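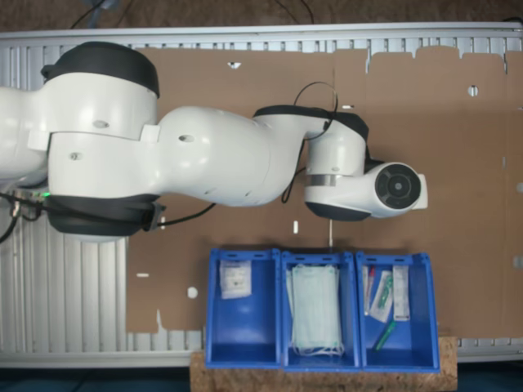
Clellgate Workshop Users' Forum
Topic: Cardboard as a surface covering for framed tables

Facilities_Desk
Members are invited to comment on the use of flattened cardboard as a covering for the aluminium-framed tables. The present guidance, issued in June, permits it. A review is now due, and views should be posted in this thread by Wed 17 February.

S_Barasa
I support keeping the guidance as it stands. A large sheet costs nothing, protects the frame from scratches and can go into the recycling when it is worn. My section has used opened-out cartons for two years without complaint.

benchwright83
I must disagree with Mr Barasa. Reused cartons come with hand holes, slits and torn flaps. Small screws find their way through every one of them. A sheet with ragged edges also gives a poor impression to visitors. I would ask that the Prokus rubber matting be considered.

Langat_Stores
For information, matting to cover all tables was quoted at 2000 pounds. Plain, uncut cardboard from Voler is supplied in packs at 500 pounds. Neither sum is in the current budget.

S_Barasa
The point about screws is accepted. Holes can be taped from beneath – this takes a few minutes. Edges can be trimmed with a straight rule. I do not think either fault justifies 2000 pounds.

benchwright83
Tape lifts. I have replaced it twice on the same table. If cardboard is to remain, the guidance should at least require the sheet to be fixed at the corners and changed when the edges tear.

quietplane
Could the two be combined? Matting where small parts are handled, cardboard elsewhere.

Facilities_Desk
Thank you. The suggestion from quietplane will be costed. Until a decision is posted, members may continue to use cardboard, provided that it lies flat and any holes near small parts are taped.

benchwright83
Noted, although my objection stands.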